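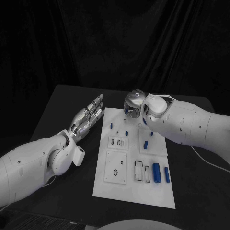
Step 4. Cutting the pegs and fitting the shelf

By Zarmeena Kakakhel
July

Okay, you've got your Podorard side panels drilled, so now we get to the bit I like best! Grab the dowel rod from bag 2 and a fine saw.

1. Mark the rod every 13 mm and cut on the marks. I wrap a strip of masking tape around first so the ends don't splinter (mine did, all over the rug).

2. Sand one end of each peg until it has a little slope to it. A few strokes will do.

3. Push a peg into a hole without glue. You want it snug, so your thumb can get it in but it won't drop out when you tip the panel.

Note: If you bought the older Bunden kit, the rod is a touch fatter and you'll be sanding the sides too. Mỹ Tăng spins hers in a drill with sandpaper wrapped around it, and it's way faster than my method.

4. Once you're happy with the fit, put a dab of wood glue in each hole, press the pegs home and wipe off whatever squeezes out.

5. Lay the 810 mm shelf across the pegs and check it with a level. Bit of a wobble? Pull the high peg right away, before the glue grabs, and sand it down.

Caution: Please don't hammer the pegs! I split a whole panel that way and had to order another one from Ekbridge, which took over two weeks to show up.

6. Leave it flat overnight before you load it. Books go on last, heavy ones near the sides.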